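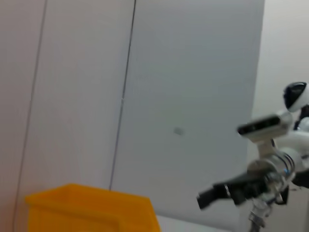
Does the new Pulgate patch wipe your ranked progress?
It keeps your rank, but it resets your placement streak, so you start the season with zero bonus points.

Pulgate General > Patch talk > Ranked after the April patch

innes_h
Posted 7:16 PM
I keep seeing people say the reset is harmless. I was at 34 wins in a row on placement bonus and now I'm at nothing. Same badge, sure, but every match pays less. How is that not a wipe?

baird_callum
Posted 7:34 PM
It's a bonus. You weren't owed it forever. The notes said streaks would go.

innes_h
The notes said streaks would be "refreshed." I read that as refreshed, like a drink.

Nullimport
I don't buy the matchmaking part either. They say queues are faster now. Mine went up to seven minutes last night and I got the same two guys three times. Has anyone timed theirs before and after, or are we all just repeating the notes?

finlay_mac
Mine are shorter. Gold, east servers, evenings.

Nullimport
One guy in gold at peak time. OK.

finlay_mac
You're one guy too.

pringle_fan
Does anyone know if the hammer nerf is real? The notes say recovery went up on the heavy swing but it feels the same to me. I ran 100 swings in training and still got out of it before the dummy could punish.

baird_callum
Training dummy is slow to react — try it with a friend. It got me killed plenty.

pringle_fan
Maybe. I'd want to see a clip with frame data on before I believe it. Last season they "fixed" the ledge grab too, and it took them until patch 16 to do it for real.

atieno_m
Back to the streak thing: check your season tab, not the profile page. The profile still shows the old bonus and it's wrong. Support told me it's a display bug.

innes_h
Support told me to reinstall.

atieno_m
Did you?

innes_h
Yes. Still zero.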